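Reading the Domach books in the wrong order

I bought the fourth Domach mystery at a library sale because it had a lighthouse on the cover. There is no lighthouse in it. There is a water tower, briefly, and by then I was on page 90 and too far gone to complain.

The detective is a retired surveyor who solves things by walking the property line. It sounds dull and for long stretches it is, but then she finds a fence post eight inches from where it ought to be and I'm up until two in the morning. I've since read five of the seven, in the order four, one, six, two, three, which means I knew who the killer in book two was before I knew there was a book two. He gets mentioned in book six as "that business with the dentist."

The new edition from Briken fixes a few old typos and adds fresh ones. My copy of book one runs 255 pages and the map is printed on page 221, well after everyone has finished getting lost. I wrote to them in August. They sent me a bookmark.

I also tried Qiu, the harbor series people keep pushing on me, and gave up when the third body turned out to be the second body's cousin. Prakico was better – a snowed-in hotel, a cook with a grudge, a clock that runs slow. Somebody online has written about 4,000 words on that clock. I read all of them on a Thursday when I should've been doing my taxes.
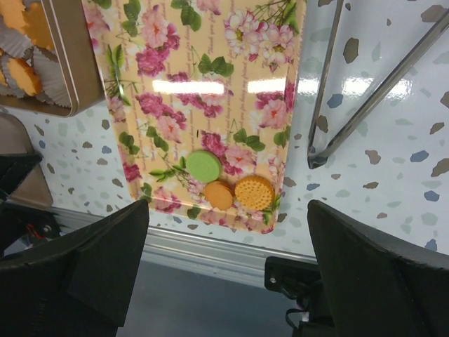 Do you need to read the Domach books in order?

Only the first two, I'd say, and mainly so the dentist comes as a surprise. After that the author reminds you of everything at least twice.

Book five is on hold at the library and I'm next in line. Book seven I already own, and it's sitting on the stairs where I can see it.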